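I'd been trying to pin Hằng Lại down for a chat since March, and when she finally rang it was half past six in the morning and she was already on her second coffee. "You said any time," she told me, quite rightly, so I got dressed and drove over to Grancombe.

If you've been to the Sunrise swim there you'll know Hằng, even if you only know her as the woman in the yellow bobble hat shouting at people to get their wet things off. She started the group with her friend Nhung Lò, and for the first winter it was only the two of them, plus Nhung's dog, who refused to go in. Now there are 70 names on the list. I wanted to know how you get from one to the other, and also (selfishly) whether somebody like me, who screams at a cold shower, could ever learn to like it.

"You don't have to like it," Hằng said. "I don't like the getting in. I've never liked the getting in! I like the bit from minute two onwards, and I love the bun."

The bun matters a great deal, as I found out. Châu Dương brings them, cinnamon ones, still warm in a tea towel, and there is a firm rule that you can't have one until you're fully dressed with a hat on. Hằng brought this in after a man stood chatting in his trunks for ten minutes, bun in hand, and then shook so hard he couldn't do up his coat. "He was fine," she said. "But I drove home cross with myself. You get colder after you're out. People don't believe it until it happens to them."

We walked down to the water while she talked. It's a former gravel pit, filled in by rain and springs years ago, with a shingly slope on one side and a lot of reeds on the other. It looked like cold tea. There's a bench with a plaque to somebody called Mkhize who used to feed the ducks there, and that's where everybody leaves their bags, in a long untidy row.

I asked about her day job, which I'd heard was something technical, and she waved a hand at me. She works in the office at Pisach, doing the wages, and she's been there long enough that half the building has been talked into the lake at one time or another.

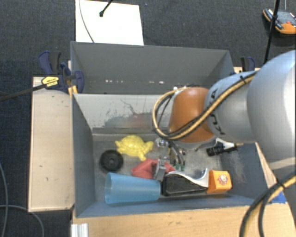
An arm reaching over a bin of odds and ends.

"Toàn was the hardest," she said. That's Toàn Thân, who sat across from her and told her every winter for years that she was off her head. "Then his knee went and he couldn't run any more, and he was so miserable, poor man. I said come and stand in it. Only stand in it! He stood in it up to his shins and swore at me, and he came back the next week." He now swims all year and has opinions about gloves.

Gloves, by the way, were the thing she got most worked up about. Hằng thinks new people spend far too much money before they've even dipped a toe in. Her own kit is an old costume, a pair of neoprene socks with a hole in one heel, and a big fleece she got at the Kesteck jumble sale. "Get the socks and get a hat. Wait with the rest. If you're still coming in January, then treat yourself."

I wondered if it ever felt like a chore, being the one who has to be there. She thought about that for quite a while. There had been a bad patch, she said, the winter her mum was ill, when she'd have given anything to stay in bed, and she told Nhung she was packing it in. Nhung said fine, and then turned up outside her house anyway with the engine running. "She didn't say a word about it. She had the heater on and the radio on, and I got in. I cried in the water, which is a very good place to cry, your face is wet already."

I had a bit of a lump in my throat at that, so I asked about the lowest number of swimmers she'd ever had (one, herself, in sleet, with Nhung stuck at home with flu) and the highest. That was New Year's morning, when 37 people went in together and Tài Triệu played the trumpet from the bank. Badly, she says. His lips were too cold.

And then, of course, she looked at my boots and asked if I'd brought a towel.

I had brought a towel. It had been in the car for weeks. I'd like to say I strode in, but I went in sideways like a crab, holding Hằng's arm and making a noise I'm not proud of, while she counted my breaths out loud. "Out slowly. Slower. Blow on your soup." The soup thing really works! After a minute or so my shoulders came down from my ears and I noticed a moorhen looking at me.

I stayed in for three minutes. My feet hurt all the way back up the shingle and I couldn't work my zip, so Châu did it up for me, put my hat on my head and handed me a bun.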